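Laundry Room Hours and the New Sorting Shelf

The shared laundry at Gritstead will open at 6 a.m. starting in November, an hour earlier than now. Closing time stays at 10 p.m. The change came out of the fall survey, where 62 households answered and most of the people who work early shifts asked for it. The last wash should go in by 8:45 so the dryers are free before the lights go off.

Two of the older washers have been replaced. The new ones take a larger load and use less water, but they lock for a few minutes at the end of the cycle. Please don't pull on the door. If the light is still red after 15 minutes, write the machine number on the sheet by the entrance and Settimio Grasso will look at it the next morning. The old coin boxes are gone as well. Cards can be topped up at the Besholm office or at the front desk.

Clothes left behind are still the biggest problem. We cleared the back shelf at the end of summer and gave away what had not been claimed, mostly towels, single socks and children's shirts. From now on anything found in a machine will be folded and kept for two weeks, then passed on to the clothing exchange in Skastness. Coats and bedding will be kept until the end of the following month, as people tend to miss them later.
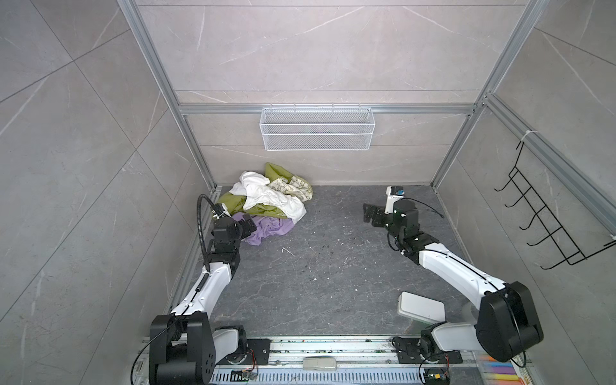 Marjan Kermani would like the two weeks made longer. She writes that she was away for most of August with her mother and came back to find a set of pillowcases gone, and that people who travel for work or family should not have to ask a neighbor to check a shelf for them. Four weeks would be fair, in her view, with a note on the board before anything leaves the building.

The note on the board is a good idea and we will start doing it. The longer time depends on space -- the shelf was full by the middle of July -- so we will try two weeks through the winter and look at it again in spring. Anyone who knows they will be away can leave their name and apartment number at the front desk, and their things will be held.

A few smaller points. Dryer lint goes in the bin with the lid, and the screens need to be cleaned after each load. Dye should not be used in any of the machines. The folding table is for folding, so please don't leave full bags on it while you wait for a dryer.

The total for the new washers came to $3,048 with delivery and removal of the old ones. It was paid from the repair fund and will not change the monthly fee. Katherine Cusi has the receipts if anyone wants to see them.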